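Dilleck (software)

Dilleck is a software toolkit for recording and cleaning up demonstrations made with hand-held grippers, and for training robot control policies from them. Started by Ghazal Heydari and Parisa Nouri at Nestwood, a small robotics software shop. First public release in October, current stable version dated December 20, 2020. Written mostly in C++ with a Python front end.

Overview

Three parts. The recorder (Strand) takes in video and pose streams and stamps them on one clock. The tracker, Emico, works out where each gripper is. The planner side is smaller and still marked experimental - it turns a trained policy's output into smooth arm motion and checks it for collisions.

Emico reads square black-and-white markers on the grippers and gives a full pose, position plus rotation, for each one. When markers drop out of view it falls back on a motion model for up to 22 frames, then flags the gap. Two grippers at once is the normal case, left and right solved seperately and then put in a shared room frame.
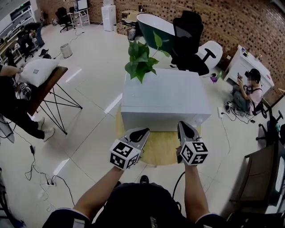
Why does the tracker need more than one marker on each gripper?
A single flat marker is easy to lose when the hand turns, and its tilt is hard to judge when viewed nearly head on. Several faces at known angles give the solver more corners to work with.

Recording pipeline

Strand writes one log per session. Clock drift between streams is fixed after the fact, by lining up fast motions found in both the video and the pose track. Default buffer is 4 seconds. Raising it helps on slow disks but eats memory.

Cleanup runs offline. Steps are lens correction, marker detection, pose solving, smoothing, then cutting into episodes. Episodes shorter than 50 frames are dropped unless the user turns that off. Wide-angle video needs its own lens model, the standard pinhole one goes badly wrong near the rim. Early versions ignored this and the pose error at the edges was bad. 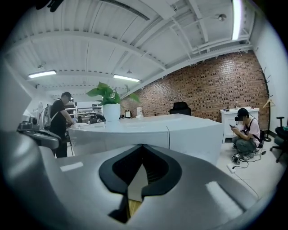
Wide-angle view over a hand-held gripper, with a curved white desk beyond it.

Training and control

Policies are trained on gripper-relative motion, so the same data can drive arms of differnt makes. Output is a short run of future poses. The controller plays the first few, then asks again. Delay between camera and motor has to be measured for each setup and entered in the config file. Anything over 70 milliseconds gives jerky motion with the default settings.

Limitations

No support for multi-finger hands. Poor results on mirrors and glass. Documentation is thin, the planner has almost none.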